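17 November 2020 – gripper trials, PC bench

Bondach fingers vs the Kiretti ones, same arm, same jobs. Kiretti pads are softer but wider. Started on the Bondach narrow pads. Chip pick first, straight off the tray, wrist cam only. Closing speed down to 20, force left where Laing had it. 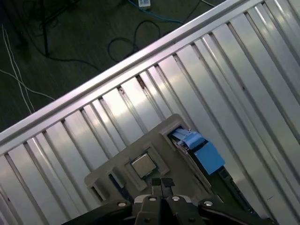 Approach height still a pain. Pads come in low against the socket wall unless I add 2 mm to z, so added it in the Vokesness config (not the shared one!!). Need to redo the wrist cam calibration after any finger swap, the offset moves more than I'd like. Glare off the extrusions upsets auto exposure too – fixed it at 3,000 and left it alone.

Next the blue caddy piece in the fixture board. Flat faces so should be the easy one.

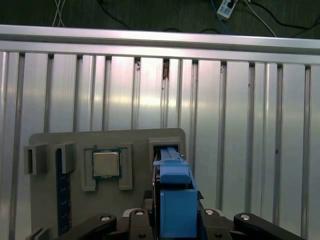 *notes: Calum Rankin*

Grip itself ok. Pulling is the question, the rail wants to go out dead straight and the arm rotates a hair on the way. Tried it with compliance on and off, prefer on. Kiretti pads hold harder for the same current but hide more of the part from the camera, which I didnt expect to care about and do.

Then caddy with the drive in it, at the case. Tight in there. Outer links get close to the metal before the fingers do.
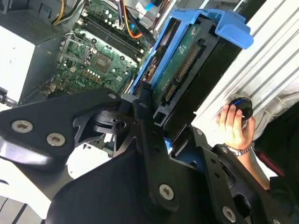

*C. Rankin, bench log cont.*

Keep wrist tilt small near the bay. Controller dropped out 2 times with the old firmware, both on the force limit, none seen since I reflashed. Log the current next time, forgot to turn it on for the Kiretti runs so teh comparison is thin.

Side cam is much better than wrist cam for judging height over the case. Want both streams in one window.

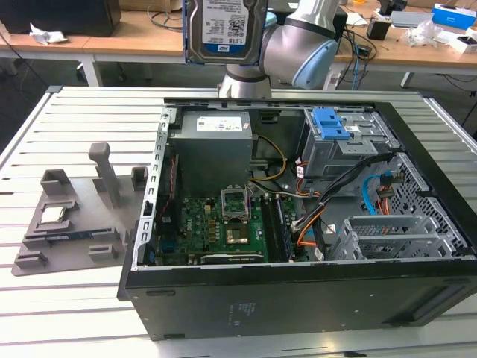

*Side cam: arm holding the 1.0TB drive upright over the back rim of the case.*

To do – order spare Bondach pads, ask Laing re force limit, repeat all with current logged. Full table by February.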